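Herkotthorpe Resource Recovery Bulletin
Small plastics: sorting empty pill bottles at home
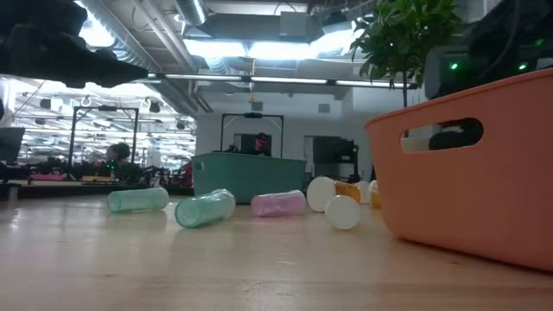
Why pill bottles get their own line

Empty pill bottles have been accepted at the Herkotthorpe depot for two years, and they remain the most frequently mis-sorted item in the small plastics stream. Most of the trouble comes from colour. Residents tend to put the amber ones in one bag and everything else in the kerbside bin, on the understanding that amber is the medicine colour and the rest is ordinary packaging. Pharmacies and supplement makers use plenty of other colours. Pink, white, mint green and teal-green bottles all belong in the same stream as amber and yellow.

The kerbside bin is the wrong place for any of them. Small cylinders roll, and the screens at the front of the Kemar sorting line are set to drop anything under a certain size into residual waste. A bottle that goes in the kerbside bin will usually end up in landfill, whatever it is made from.

Two containers, one table

The method we recommend needs a clear table and two open containers of different colours. A teal bin and an orange basket will do, or whatever is in the laundry. One is for bottles that are ready to go to the depot. The other is for bottles that still need work: labels on, caps on, residue inside, or contents not yet returned to the pharmacy.

Tip the whole lot out on its side first. Bottles lying down are easier to check than bottles standing up, as the base is exposed and the resin code can be read without lifting each one. Work from one end of the table to the other and do not put anything back in the container it came from.

A basket with handle cutouts is fine for full-size bottles. For very small ones use a solid-sided bin.

Translucent and opaque

Sort by resin code first and by appearance second. Translucent bottles are often polypropylene (code 5) or PET (code 1). Opaque white bottles are commonly HDPE (code 2). These are tendencies only, and the moulded code on the base settles the matter. If there is no code, or it has worn off, place the bottle in the unmarked tub at the depot and staff will deal with it.

Frosted bottles are treated the same as clear ones. A frosted surface can be part of the moulding and does not mean the plastic is dirty.

Bottles of mixed colour do not need to be separated from each other. The Dervishi granulator takes them together, and the output is dark regardless of what goes in.

Caps

Caps come off. Child-resistant caps are usually made in two layers, and the layers may be different plastics. Leave the layers together and drop the whole cap in the cap tub. Remove any foil seal, cotton or desiccant sachet and put it in household waste. Desiccant sachets are the single most common contaminant in our January audit.

Labels

Peel the label if it will peel. If it will not, black out the name, address and prescription number with a marker and leave it on. The wash stage at Kemar will take off most paper labels. Plastic sleeve labels should be cut down one side and removed.

Do not soak bottles in solvent to get the glue off. A small patch of adhesive is acceptable.

Contents

Bottles must be empty. Unwanted medicine goes back to the pharmacy in its original packaging, and the pharmacy keeps or disposes of the bottle. Do not pour tablets down the sink or into the compost. Powder residue can be rinsed out with cold water once all tablets have been removed. Drain upside down overnight with the cap off.

Limits and drop-off

The limit is 100 bottles per household per visit. Clinics, aged care homes and other businesses need a Hisix account and should not use the public tubs. Bottles over 900 mL are too large for the small plastics chute and go in the rigid plastics cage beside the weighbridge.

Bring bottles loose in a tub or basket and keep the container. Bagged bottles have to be opened by hand and may be turned away at busy times.

The revised small plastics guide takes effect on Tuesday, January 31, 2023. Printed copies are at the depot gatehouse.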